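Search this site
Search … Go

Faux Stems, Real Work: A Morning With the Owner of Dillidwood Flowers

Last updated 14 March 2025

11 comments | Share

The owner of Dillidwood Flowers has not bought a fresh flower for the business since she opened it. Everything she sells is artificial, and most of it goes out on loan and comes back. Restaurants take it, and so do dentists' waiting rooms, a furniture showroom in Hollenstein and, in spring, a long run of weddings. She works out of a rented unit in Umden, behind a tire shop, and she prefers to go by the name of the business.

"People call up and ask for the florist," she said. "I tell them I'm a stylist, because a florist knows how to keep things alive and I don't."

She started with table pieces for a cousin's wedding, bought stems by the box because that was the only way the wholesaler would sell them, and ended up with far too many. A hotel down the road from the reception asked if it could rent what was left. The hotel is still a client. It changes its lobby arrangement four times a year and has never asked for anything but blue and white.

Blue is the color she gets asked for most. Hydrangeas are the reason, she said. A hydrangea head is large and it fills space, so a small budget goes further. The pale blue ones are also forgiving to look at. A bad artificial rose is easy to spot from across a room, in her view, while a middling hydrangea will pass with most people.

"It's a ball of little petals," she said. "Your eye doesn't go to any one of them. With a rose you look right into the center, and if the center is wrong then the whole thing is wrong."

She is picky about reds for the same reason. Her wholesaler, Trorner, carries more reds than she can keep track of, and she has settled on a dark one and a brighter one. The bright one photographs too pink under restaurant lighting, so it goes mostly to stores and offices. The dark one goes to weddings and, in February, to anyone who will have it.

February was heavy this year. She had 2 restaurants change their minds on the same afternoon, both wanting roses mixed into arrangements that had already been delivered in plain white. She drove out and did the work on site, between lunch and dinner, with the stems laid across a booth.

"I don't like working that way," she said. "I like everything on the table where I can see it, flowers in one place and greens in another. When it's in a booth you're digging."
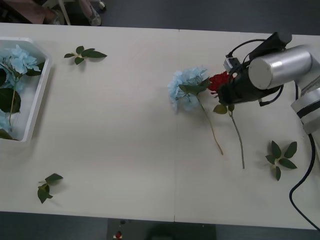

How do you decide what goes into an arrangement first?

"I start with the biggest bloom and put it a little lower than I think it should go. Then the next biggest beside it, facing a different way. Leaves go in after that, and the rose or whatever the accent is goes in at the very end, when I can see where the gap is. If I start with the accent I get attached to it and everything else ends up crowded around the sides."

She sorts by type before she sorts by color, and she lays stems side by side with the blooms all at one end. Blooms that have been stored on top of each other need some attention before they can be used. The petals on a fabric hydrangea fold under and stay folded, and she opens them with her fingers or, for stubborn ones, with a few seconds of steam held well back.

Stem length is the other thing she deals with early. Wholesale stems come long, and a lot of beginners cut them down the first day because they want them to fit a particular vase. She did that too. Most of what she ruined in her first year she ruined with wire cutters.

"You can bend a long one up inside the vase and have it back next month," she said. "You can't do anything with a short one except put it in a bowl. I have a lot of bowls."

Clear glass is where that trick stops working, because the bent wire shows. For clear vases she keeps a separate set of stems that have already been cut, and she marks the ends with a dot of paint so they don't get mixed in with the full-length stock.

Leaves take up more of her time than customers expect. Nearly every stem comes with a leaf or two, usually near the bloom, and she thinks they are almost never enough. She buys loose sprigs and adds them. She also pulls leaves off stems that have too many, and saves them.

"The leaves are what makes it look like somebody picked it," she said. "If you have all flower and no leaf it looks like a hat."

She likes to use more than one green in the same piece, a dark one close to the flowers and something lighter toward the outside. A single shade all the way through is what gives away cheap arrangements, she said, along with leaves that all point up. She turns a few of them over or lets them hang.

Cleaning is the part of the business that pays the worst and matters the most. Arrangements come back dusty, and the ones from restaurants come back with a film on them that dust sticks to. She uses a soft brush first, then a damp cloth on the leaves. She won't put fabric petals under a faucet. Some colors hold up and some run, and she has no way of telling which until it happens. Anything she can't get clean is stripped for its leaves and thrown out.

Her stock list stood at 2531 stems when she last updated it, which took her most of a weekend. She keeps the list on paper. It covers what is on the shelves and what is out with clients, and it is wrong, she said, by the Tuesday after she finishes it.

The rental price covers delivery, set-up and one visit partway through to straighten things up. Clients who keep a piece for a full season pay less per week. She doesn't charge for a missing leaf or a bent stem. She does charge for blooms, after a bridal party took home more than 3 centerpieces' worth as souvenirs and sent her a thank-you card.

"It was a nice card," she said.

She gets asked often whether she minds that the flowers aren't real, and she has heard every version of the question. Her mother grows roses and has opinions. She grew up cutting them, and she said that is where most of what she knows about placing them came from, including the way a heavy bloom pulls its stem over to one side. She bends that into the wire by hand, a little below the flower.

For people who want to try this at home, her advice was to buy one good large bloom before buying a bundle of small ones, and to spend whatever is left on greens. A dull pitcher from the kitchen works better than a new vase. She would also leave the arrangement out on the counter overnight and look at it again in the morning before moving it to wherever it is going to live.

She is taking bookings for early summer weddings now, and she has a white and green order for the Hollenstein showroom to finish first. The showroom wants it tall. She was going to start on it after lunch, once she had dug out enough long stems that hadn't been marked with paint.

11 comments
Share this story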